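Desktop migration, Stevton and Musden offices: progress report to the Chettiar Fund

2 min read

Position at 8/8/19

The mail client has been moved to the new build on 188 desktops. Calendar sharing works between both offices. Shared printers at Musden still drop their queue after a restart, and a fix is being tested. 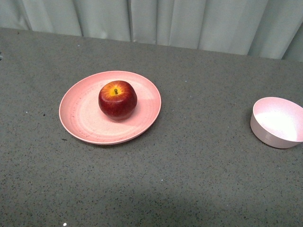

File conversion

The archive holds 800 word-processor templates, the oldest from 1990. Most convert cleanly. Those with nested tables lose their column widths and are being rebuilt by hand. 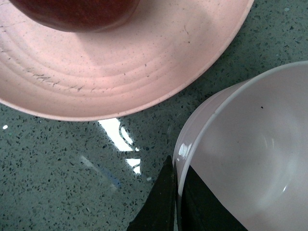 Macros are handled separately. Two spreadsheets used for stock returns rely on calls that the new suite does not support, and these will stay on the old system until September.

Spending is within the grant. The Stillham server was bought under budget and the balance has been moved to training.

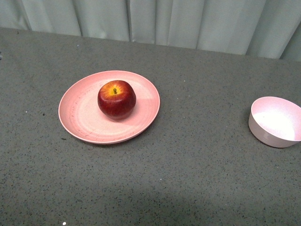

Pink plate on a speckled grey tabletop.

Next period: close the printer fault, finish the templates, begin the login change at Stillham.

We use cookies to improve this site. Accept | Manage settings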